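**Is it worth writing a biography of someone who was only a little bit famous?**

*fomilari_reader*

Hello everybody! I've been putting together a life story of a woman who hosted a morning talk show on our regional station, Virnell, for seven years before she gave it all up to run a garden store. I have 22 old newspaper clippings and a shoebox of letters (her niece lent them to me, bless her), and I still can't decide how to begin. Do I start with her birth and her parents, or with the show? I'm hoping to have a draft by November.

*Galbraith Lane*

Oh, I love this kind of project! I'd begin with one good morning on the air and get to the parents later. 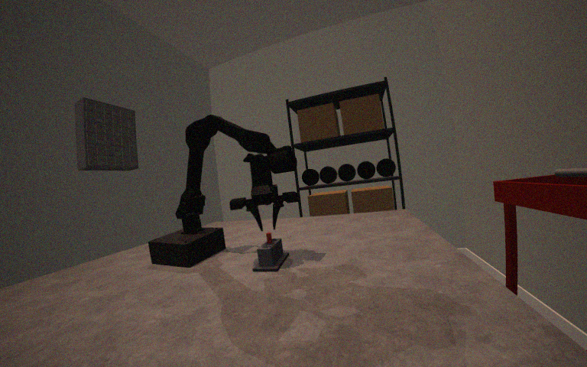

Childhood chapters are where most of us bog down, and I say that as someone who wrote 185 pages about a bandleader and spent far too many of them on his grade school. Give the reader one solid thing to hold on to and let the rest stay a little dim for a while, the way a short red-orange peg on a gray block catches your eye before the dark room behind it does. Then go back for Mom and Dad once we care about her.

*ukik77*

birth first. its a biography. also check the dates in the clippings, papers get them wrong all the time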